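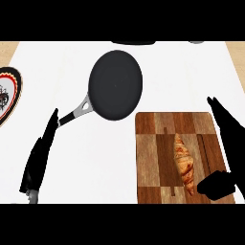
Top camera, simulated two-arm cell, croissant on the cutting board.

Posted in: Grippers & End Effectors > Simulation
Tags: two-finger, dual-arm, contact, controller-tuning

Comparing two-finger grippers in sim: same controller settings for both arms, or tune each one?

I am comparing two finger sets in simulation before we order hardware. The candidates are the Jadden long finger and the Grillik short pad. The task is a pan task: the left arm steadies a frying pan by the handle, the right arm moves a croissant from the board into the pan. Both arms run the Ilolar controller at 300 Hz with position control and a force limit on closing.

With the Jadden fingers on both arms the handle grasp is fine, but the right hand squeezes the croissant and it pops out sideways on closing. With the Grillik pads the croissant behaves, and now the pan rotates in the left hand as soon as anything touches the rim. I ran 6 seeds per finger set, with 4 changes of friction coefficient each. The pattern is the same in all of them.

So far I have kept the controller gains and the closing force identical on both arms so that the comparison is fair. Is that the right way to do it, or should each arm be tuned for its own object first? Secondary question: is the top camera enough to score the release, or do I need a wrist camera?
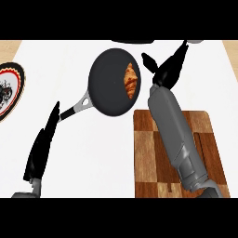 Identical gains only look fair, in Chiu's view. A closing force that holds a pan handle is too high for a light object with a curved surface, so you are measuring how badly one number fits two jobs. Tune each arm and finger set against its own object, freeze the values, then run the comparison. Report the tuned values along with the result. Give both finger sets the same tuning budget, or the one you like better will win.

On the pan rotation - check the contact model before you blame the pads. If a short pad resolves to a single contact point on the handle, nothing resists twist about that point except torsional friction, and many simulators leave that at zero by default. Turn it on, or make sure the pad generates a patch of at least 4 points. Do the same for the long finger so both are treated alike.

Accepted answer, October 6, 2020

Second answer

Had the same thing with the croissant popping out. Lower the closing speed, not only the force. We also halved the timestep and most of it went away. Never found out which of the two did it.

Third answer

For the camera question: a top view is good enough for a pass/fail check on whether the object ends up inside the rim. It is weak on height. You can't tell from straight above whether the fingers let go just over the pan or dropped it from higher up. In sim you don't need a second camera for that, log the object pose and the finger gap at the step where contact ends. Add the wrist view later if you plan to train on images.

Also log the handle angle on every step. A final value hides slip that recovers.

Comment from the asker: torsional friction was off. With it on, the Grillik pads hold the pan in all 6 seeds. Croissant still open, will try the closing speed next and keep the timestep fixed - one change at a time.

Viewed 1477 times

We use cookies to keep you signed in and to measure traffic. By continuing to use this site you accept our cookie policy.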